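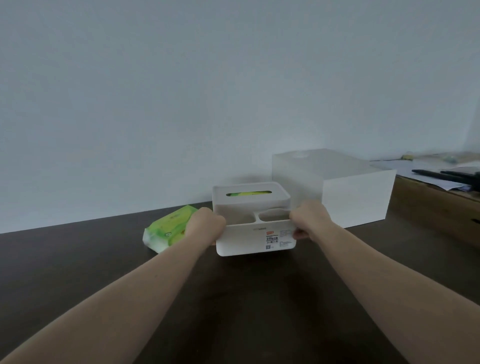
A white plastic tissue box with two open compartments in front

Keeping small things in order on a table or desk

Most clutter on a table is small. Pens, keys, lip balm, batteries, receipts, hair ties. Each one takes up no room, and together they take up half the table. These tips are for the flat surfaces that fill up first.

Clear it all off once

Take everything off the table and put it in a box or a dishpan. Wipe the surface and let it dry. For the next two days, take things out of the box only when you need them. What you took out lives on the table. The rest goes in a drawer, in another room or in the trash.

Measure before you buy

Write down the width and depth of the spot, and the height too if there is a shelf above it. A box that holds tissues needs room above the slot for a hand. On a narrow hall table I would leave at least 30 cm clear for setting down mail or a bag.

Small compartments work better than big ones

A large open tray turns into a second junk drawer within a month. Low dividers let you see what is there. Give each compartment one kind of thing and stick to it – remote controls in one, pens in another. If it overflows, take something out before you get a bigger box.

Tissues

Soft-pack tissues are often cheaper than the boxed kind, but they slump as they empty and the last ones are hard to pull. Put a folded dish towel or a piece of sponge under the pack to bring it back up near the slot. Check the size of the pack before you stock up. I once bought a case of 600 sheets in packs that were too long for my box and had to fold every one of them.

Cleaning plastic organizers

Empty the box and shake out the crumbs. Wash it in warm water with a drop of dish soap and use an old toothbrush in the corners. Keep it out of the dishwasher unless it is marked as safe, as thin plastic can warp. For ink marks, try rubbing alcohol on a cotton swab, and test it on the underside first. White plastic that has yellowed in the sun will not scrub clean, so don't wear yourself out on it.

Stop it from sliding

Light boxes move around on a smooth tabletop. Four clear bumpers from the hardware store, one at each corner, will hold most of them. A square of rubber shelf liner cut a little smaller than the base also works. On a finished wood top, lift the liner now and then and wipe under it. Some rubber leaves a mark if it sits for a whole summer.

Once a month

Tip out the compartments, throw away dead pens and old receipts, and put the coins in your wallet. It takes about 2 minutes.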